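Section 4. Setting Up and Scoring a Game

Welcome to the part of the guide where things start to feel like baseball. If you've come straight here from the box without reading Section 3, that's fine, plenty of people do, but please do make sure the Dumeo scorekeeping tablet has a full charge and that your league has already sent you a team code. You'll want both of those in hand before the first pitch, and it is a miserable thing to be hunting for a code while the leadoff hitter is taking his practice swings.

Most new scorekeepers can get a game ready in the time it takes a team to stretch and play catch. Your first one will take longer, so come early and bring a folding chair with a back to it. The steps below follow the order of the screens.

4.1 Before you leave home

1. Turn on the tablet by holding the side button until the diamond appears. Let it finish loading. The season file can be slow the first time, particularly if your league has a lot of teams in it.

2. Open Teams, then tap Add Team Code. Type the code exactly as your league sent it, capital letters and all. When the code is accepted, the roster fills in by itself, with last names first.

3. Read down the roster slowly. Check the spelling of every name, and check the uniform numbers against the coach's list if you have it. A wrong number in April has a way of hanging around until the playoffs.

4. Tap Save to Tablet. You'll see a small green cap next to the team name. The green cap means the roster will open even when there is no signal at the field.

Note: The tablet holds 20 rosters at a time. If you score for a large league, remove last season's teams before you add new ones. Removing a roster does not erase any finished games.

Caution: Don't tap Reset Season to clear out a roster. Reset Season removes the rosters and the finished games together, and they can't be brought back from the tablet. If you've done it by accident, stop using the tablet and see page 143 before you do anything else.

4.2 Starting the game file

1. From the home screen, tap New Game.

2. Choose the visiting team first and the home team second. The order matters, as the visitors bat in the top of the inning and the tablet will follow whatever you tell it. If you get them backward, tap Swap Sides any time before the first pitch.

3. Choose the number of innings. Nine is the standard setting, but many youth leagues play six and high school games usually go seven. Extra innings are added for you when the score is tied, so there's no need to build them in.

4. Choose the field. If yours isn't on the list, tap New Field and give it a name that another scorekeeper would recognize. "The Cusville field behind the library" is a much kinder name than "Field 2."

5. Set the pitch limit, if your league has one. The tablet will chime softly when a pitcher is five pitches away and again when the limit is reached. It won't stop you from scoring after that. The decision belongs to the coaches and the umpire, and the tablet knows its place.

Tip: You may turn the chime off under Sounds and use the flashing border instead. Some parents get nervous when they hear it, and a few of the younger pitchers do too.

4.3 Entering the lineups

Ask each coach for a written lineup card, and be friendly but firm about it. A lineup shouted over the dugout fence while somebody is dragging the infield will nearly always have a mistake in it.

1. Tap Visitors, then Batting Order.

2. Drag each player from the roster on the left to a place in the order on the right. If you drop someone in the wrong place, just drag again and the others will shuffle along to make room.

3. Tap the small square next to each name and pick a fielding position. The tablet uses the usual scoring numbers: pitcher is 1, catcher 2, first base 3, second base 4, third base 5, shortstop 6, left field 7, center field 8, right field 9.

4. Add a designated hitter, if you have one, by tapping DH. The pitcher then moves to a line of his or her own below the batting order.

5. Repeat for the home team.

6. Read both orders back to the coaches out loud, and then tap Lock Lineups.

Locking doesn't stop you from making substitutions later. It simply tells the tablet that everyone has agreed on how the game begins. If your league bats the whole roster, turn on Continuous Order before you lock, and the list will stretch to as many as 21 batters.

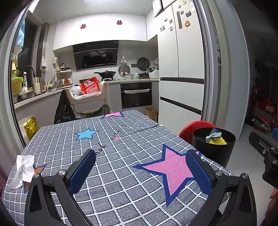

Rania Bouzid wrote to us that she reads the lineups back twice, once at the plate meeting and once more as the home team takes the field, and that the second reading has caught more mistakes than the first. Coaches change their minds while they walk back to the dugout, she says, and the shortstop you were promised may be out in left field by the time you've sat down. We think that's a lovely habit, and it costs you less than a minute.

4.4 Scoring a plate appearance

Now for the fun part! Once you tap Play Ball, the first batter's name comes up at the top of the screen with the pitch buttons underneath.

1. After each pitch, tap Ball, Called Strike, Swinging Strike, Foul or In Play. The count changes on its own. Walks and strikeouts are filled in for you when the count gets there.

2. If the ball is put in play, the diamond opens up. Touch the spot where the ball was fielded or where it landed.

3. Choose Ground Ball, Line Drive, Fly Ball, Pop-up or Bunt.

4. Tap the fielders in the order they handled the ball. For a grounder to short with a throw to first, tap 6 and then 3.

5. Tap the result. The tablet will suggest one, and the suggestion is usually sensible, but you are the scorekeeper and you may change it.

6. Move any runners by dragging them to the base where they ended up. A runner who scored goes to home plate, and the run is added to the board.

7. Tap Done. The next batter comes up.

Note: Wait until the play is completely over before you touch the diamond. It's tempting to keep up with the ball as it moves, but an overthrow will undo all your work, and you'll have missed seeing it with your head down.

4.5 Hits, errors and close calls

The question we hear most often is whether a play was a hit or an error. A good rule of thumb is to ask whether a fielder at this level, making an ordinary effort, would have made the out. A hard smash that a ten-year-old knocks down with his chest is a hit. So is a slow roller that nobody could have reached in time.

If you can't decide, tap Decide Later. The play is marked with a yellow dot, and the game carries on. At the end you'll be shown all your yellow dots together so you can settle them calmly, preferably after the parents have gone to their cars.

Caution: A game can't be sent to the league with yellow dots still in it. Settle every one before you tap Send.

4.6 Substitutions

1. Tap the name of the player who is leaving.

2. Tap Substitute, and then tap the new player.

3. Choose Pinch Hitter, Pinch Runner or Defensive Change.

4. Check the fielding positions before you go on. If two players have been given the same spot, both of their squares turn red.

For a pitching change, use the New Pitcher button next to the pitch count. Runners already on base stay charged to the earlier pitcher, so please don't enter the change as a plain defensive one, or the earned runs will come out wrong.

4.7 Fixing a mistake

Everybody makes them, and a big inning is where most of them happen. Tap Undo to take back the last entry. You may tap it as many times as you need, one entry at a time, all the way back to the first pitch.

To correct something from several innings ago, open Play List, find the play, and tap Edit. The tablet will go over everything that came after it and ask you to confirm any runner whose position no longer makes sense. Take these one by one and don't hurry.

4.8 If the game is stopped

Rain, lightning and failing lights all come under Suspend Game. Tap it, choose the reason, and the count, the outs and the runners are kept just as they were. When play picks up again, whether that's in half an hour or the following Friday, open the game and tap Resume.

If you need to hand the game over to another scorekeeper, such as one from the Clornov or Tawfik divisions, tap Share Game and let them enter the four-digit number on their own tablet. Only one tablet can score at a time. Yours will switch to viewing as soon as theirs takes over.

4.9 Finishing up

1. After the last out, tap End Game and compare the final score with the umpire's.

2. Settle any yellow dots.

3. Enter the winning and losing pitchers. The tablet offers its choice, and you can change it.

4. Tap Send. If there's no signal, the game waits and sends itself when you get home.

5. Plug the tablet in tonight, while you're thinking of it.

The layout of this section owes a good deal to Taha Ghoneim, who tested every step with a pencil behind his ear and a paper scorebook on his knee. We do suggest keeping a paper book yourself for the first few games. A blank scoresheet you can copy is on page 277, and Section 5 explains how to print box scores and season averages.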